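Textile Care 2067
Unit 3: Wrinkling and Crease Recovery in Cotton Knits

3.1 Why cotton creases
Cotton fiber is mostly cellulose. Neighboring chains are held together by hydrogen bonds. When a fiber is bent, some of these bonds break and form again in the bent position. Water speeds up the process, so a garment left folded while damp holds its creases longer than one folded dry. A jersey knit recovers better than a plain weave of the same fiber, as its loops can shift before the fibers are strained.

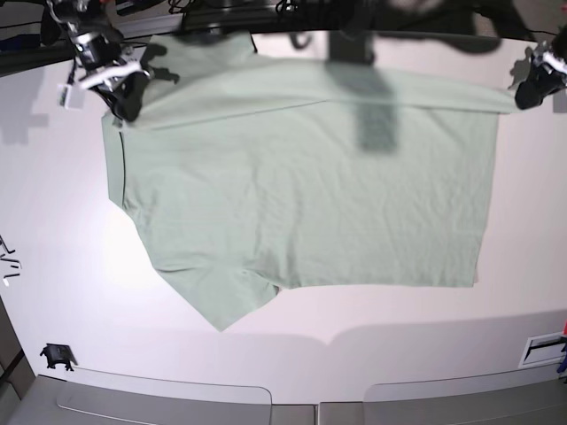 3.2 Crease recovery angle
A strip is folded under a fixed load, released, and left to open. The angle between the two legs is then read. A flat strip reads 180 degrees; a fully creased one reads 0. In the Bravska set, untreated cotton read 80 degrees and resin-finished cotton read more than 100. Test lengthwise and crosswise strips separately. Do not average face and back readings.

3.3 Laying out a garment for grading
Use a plain, light surface. Lay the garment flat without smoothing it by hand. Note folds that pass through more than one layer, and grade single-layer areas first. Folds near the collar and shoulder are recorded but left out of the grade. 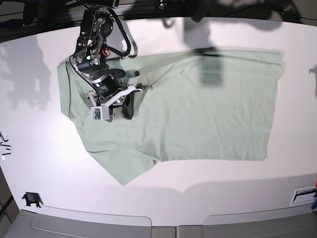
Fig. 3.2. T-shirt with a long diagonal crease and fine wrinkles.

Reading for next unit: Grallden handout, section on resin finishes. Bring your strip readings.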